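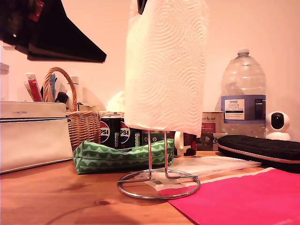
Why Do Paper Towels Slurp Up Spills?

Oops! Your elbow bumps a cup, and orange juice goes racing across the table. You grab a paper towel, drop it on the puddle, and whoosh, the juice climbs right up into the paper. No pump, no straw, no squeezing. So what's pulling it in?

The secret starts with trees. Paper is made from wood that has been mashed and soaked until it falls apart into tiny threads called fibers. Each fiber is much too small to pick out easily with your eyes, but if you tear a paper towel slowly and look at the ripped edge, you'll see fuzz. Those are fibers sticking out!

Wood fibers are made mostly of something called cellulose (say it like this: SELL-yoo-lohss). Water loves to cling to cellulose. Water also loves to cling to itself, and that's why it makes round little beads on a leaf instead of spreading out flat. When water touches the edge of a paper towel, it grabs the nearest fiber, pulls itself along, and drags more water behind it. It's a bit like a line of kids holding hands and going up a hill, with the kid in front tugging everybody else along.

Between the fibers there are loads of skinny gaps, and the water creeps through them. Scientists call this capillary action. Plants use it too! It helps water move through the tiny tubes inside roots and stems, even while gravity is trying to pull it back down.

What about the bumpy patterns?

Many paper towels have swirls, dots or flowers pressed into them. This is called embossing. The bumps look pretty, but they have a job as well. They make little pockets that can hold extra water, and they help the layers of a towel stay together. Writing paper is made of fibers too, but they're pressed down flat and often coated so that ink won't spread. Try mopping up juice with a page from your notebook and you'll mostly push it around!

Try it: the walking water trick

Rajeshwari Palaniappan's class at Botenbridge tried this one in September, and the kids loved it.

You need 2 clear glasses, a paper towel, water and food coloring.

Fill one glass nearly to the top and stir in 4 drops of blue. Leave the other glass empty and stand it right beside the first. Fold the paper towel into a long strip, then put one end in the blue water and the other end in the empty glass. Now wait, and keep peeking!

First the strip turns blue as the water climbs. Then it starts coming down the other side, drip by drip. Leave it overnight and see how high the water is in each glass by breakfast. Want to make it even better? Add a third glass with yellow water on the other side of the empty one, with its own strip, and find out what color turns up in the middle.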